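The case for folding on the bed

By Akua Opoku
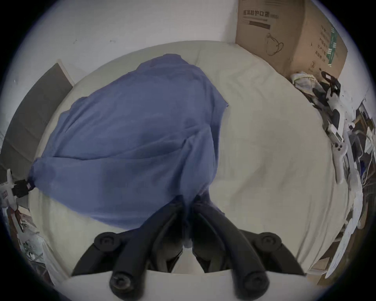

I gave up on the ironing board as a place to fold things some years ago, and on the kitchen table not long after. The bed is better than both. It is the largest flat surface most of us own, it stands at a height where you can work without stooping much, and it doesn't mind if you drop something on it. I think washing should be folded there, and I think it should be done before anyone is allowed to lie down.

This is not a popular view in my own house. My sister-in-law, Soudabeh Rashti, believes that clean washing belongs in a basket until it is wanted. She has lived that way for years in a flat in Waderen and dresses perfectly well. Her argument is that folding is work done twice, once when you put the thing away and again when you take it out and shake it open. I can't fault the arithmetic. I have also stayed in her spare room and spent ten minutes looking for a pillowcase.

The hard part is big loose cloth. Shirts and towels have edges you can find. A wide piece of blue fabric dropped on a white sheet has edges too, but they hide inside the heap, and most people go wrong by starting in the middle. They grab a handful, lift it, and get a longer heap. What works is to find one corner and pull it out flat towards the side of the bed, then find the next one along and do the same. Only when two corners are out should you think about folding anything. It feels slow. It takes less time than fighting it in mid-air with your chin.

I would also argue for a plain white bottom sheet, whatever you like to have on top. Against white you can see where a coloured cloth stops. I had a patterned one from Grurley for a long time and was forever picking up a bit of the bed along with the washing. It went to the charity shop in December and I don't miss it.

Some people will say the answer is a folding board or a gadget. The Cetemik board I was given cost 38 pounds and suits shirts of one size. It was no help with a throw or a tablecloth, and it has to be kept somewhere. In a small bedroom that matters. Mine already has a suitcase under the bed and a chair that collects coats, and I don't want another object leaning against the wall.

The real objection to the bed is that you need it at night. If you tip the washing out at four and get called away, it is still there at eleven, and then it goes on the floor. I have done this more times than I would like to admit. My rule now is to bring in only as much as I can finish in one go, even if that means three trips to the airer. Soudabeh says three trips proves her point about the basket. She may be right about that, but she rang last week to ask how I get the corners of her big blanket to meet, and I told her to clear the bed first.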